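From: Macario Quezada
To: pegboard-makers list
Date: Saturday, October 6, 2018
Subject: Re: Board layout, second printing

Vũ wrote:
> I have the Flekell drawing open and can't tell which parts
> are meant to stand proud and which sit in a tray. Can you
> confirm the layout before I cut the spare inset plates? Also,
> is the blue filament still the Skomel one, and do you want
> the gear changed?

Layout first. The base is the white panel, long side running away from you. The gear goes near the top centre, with a small peg below it and to the left. The two small cylinders share the square inset on the left. The square inset on the right is the larger of the two. Please don't swap them; the drawing has the labels reversed and I will fix that in the next revision.

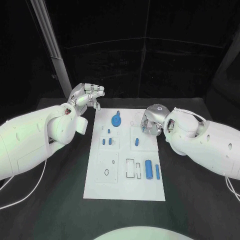 Filament is still Skomel blue. I have 500 g left, enough for one more full set of parts plus spares. The panels are Zultico white sheet and I would like to stay with it, as the gloss is low and the outlines read well at an angle. The previous supplier's sheet bowed after a few weeks on the shelf.

Gear: leave the teeth alone. The bore was tight on the first printing, so open it slightly and test on scrap. If you sand the pegs, sand along the length. Going around them leaves a ridge that catches in the hole.
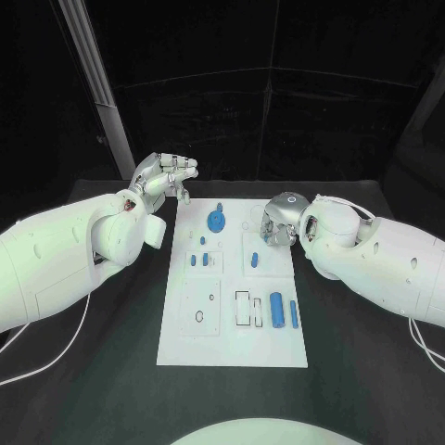

Inset plates: cut them a hair under and shim with tape if they rattle. A plate forced in will lift the panel at that corner. I had to throw out one panel in May for that reason. Deburr the underside as well as the face.

Colour check: the blue pegs should be easy to tell from the white panel under any lamp you have. Coloured light shifts both, so judge the match in daylight and write the batch number on the bag.

Remaining items, in the order I'd do them:

1. Print the small pegs first, upright, and keep them bagged by diameter.

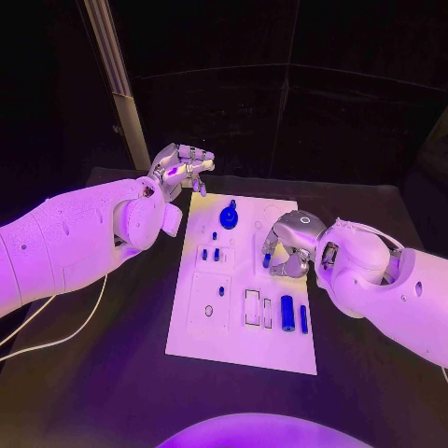 2. Print the thick and thin cylinders together, on the same plate.

3. Cut the inset plates after the pegs have been measured. Allow 9 days for the Zultico sheet to arrive.

4. Send me the final hole sizes and I will update the drawing.

Macario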